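About Flirine

29 Jul 2023
By Shahnaz Howlader

Flirine is a small company that gathers examples for learning systems. Our customers build machines which must work in places where people already work, and such machines need to see many ordinary tasks done by human hands before they can try them.

I started the company together with Dexter Ambrose, after we both left a packaging firm. Now we are a team of 19, and most of us worked in warehouses before. We record the work from the height of the head, so that the hands are seen the same way as the worker sees them.
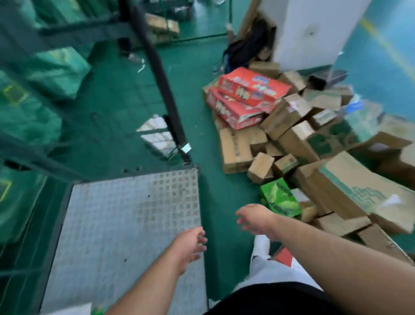 We do not ask people to perform for us. A person lifts, sorts and weighs in the usual way, also when the boxes are in a heap and the floor is not tidy. Later our labelers go through each recording and mark where one action ends and the next one begins - this part is slow, and we do it by hand. Recordings with mistakes are kept too, with a note.

Our first collection, Inness, has 358 hours from nine sites. The second one, Zanent, is in preparation and should be ready in September, with up to 400 hours.

Every person who records for us is paid by the hour and can ask for a recording to be deleted. If you have a site where we could work, please write to Dexter.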